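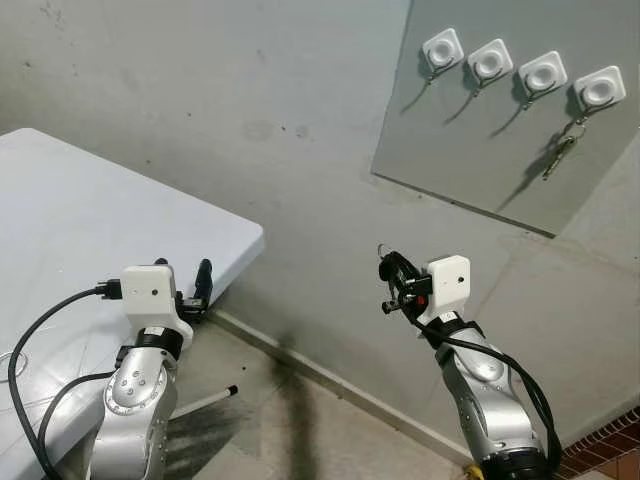
4 min read · 9 replies

Dropped frames over GigE with two cameras on one switch

mhartwell_qc
I have two Cendon area scan cameras going into an eight-port switch and then one cable to the PC. Each camera runs fine alone. When both are triggered together I lose frames, always from the second one. The counter said 1318 dropped after an overnight run. Packet size is at the default. The software is Womia, the version that came out in May. What should I look at first?

tallpaul
Turn on jumbo frames. Network card, switch and both cameras. If any one of them is still at the default you will get no benefit and sometimes you get no image at all.

mhartwell_qc
The card is set to 9000 and I raised the cameras to match. The switch is unmanaged and the label on the bottom says nothing about it. Still dropping, though fewer.

lineside
Jumbo frames are not your problem. You have two cameras that each want most of a gigabit and one gigabit cable to the PC. When both fire on the same trigger they both send at full speed and the switch buffer fills up. A small unmanaged switch has very little buffer. Set the inter-packet delay on both cameras so they share the link.
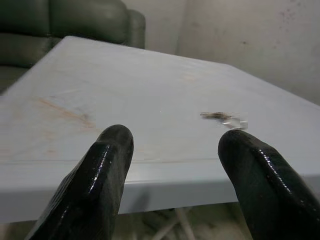
In Womia it is under Transport, and you have to tick the expert box before it shows up. Start high on the delay and bring it down until drops come back, then go up a step. Your frame rate ceiling will be lower but you said these are triggered, so you may not care.

tallpaul
I disagree that jumbo frames don't matter. With small packets the CPU gets hammered by interrupts and the driver falls behind. I have seen drops with a single camera from that alone.

lineside
Sure, on an old PC. He said each camera runs fine by itself. That rules out the CPU for me.

tallpaul
It doesn't rule it out. Two cameras is twice the packets.

Obinna Omoregie
You may both be right, but there is an easier fix. Buy a two-port network card and get rid of the switch. One camera per port, separate subnets. I did this on a Fakhoury label inspection station and never touched packet delay again. Make sure the card sits in a slot with enough lanes — the short slot on some boards is shared with other things.

mhartwell_qc
I would like to do that but the PC is a sealed fanless box with no slots. One network port for cameras and one for the plant network.

cableguy_dan
Check the resend count as well as the drop count. If resends are high and drops are low, the camera is managing to recover and you might only need a bigger receive buffer on the card. Ours was set to 256 out of the box and we put it up to the maximum. Also what cable are you using and how long is it? Anything that flexes should be a proper high-flex cable with screw locks.

mhartwell_qc
Cilance cables, not flexing, five meters each. Resends on camera 2 were 549 in an hour with the default delay. Receive buffer was also on the low setting, so I have raised that.

lineside
So resends are happening before you lose anything, and that fits a full switch buffer. Try the delay. On our pair I ended up at 1000 ticks, but the length of a tick depends on the camera, so don't copy my number.

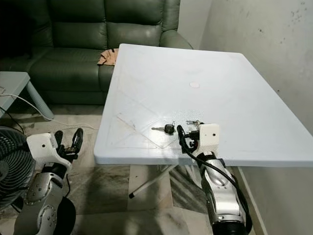 Check the exposure end signal too if you use it to move the part. Packet delay makes the image arrive later, but the exposure itself is not affected. Anything waiting for the image to arrive will be slower by that much. If the PLC has a short timeout on the result you will need to make it longer.

mhartwell_qc
Delay is in on both cameras now. The result comes in 50 ms later than it did and the PLC timeout had room for that. Zero drops over the last four hours, resends down to a handful. I left jumbo frames on.

tallpaul
Turn jumbo frames back off for an hour and tell us if the drops come back. I would like to know.

Obinna Omoregie
I still wouldn't leave that switch in a production cell. If you stay with one port, at least get a managed one with a bigger buffer, and check that it lists jumbo frame support.

mhartwell_qc
I'll ask for one in the next order. Can't do the jumbo test until the line is down, so it will have to wait until after the shift ends at 10 pm.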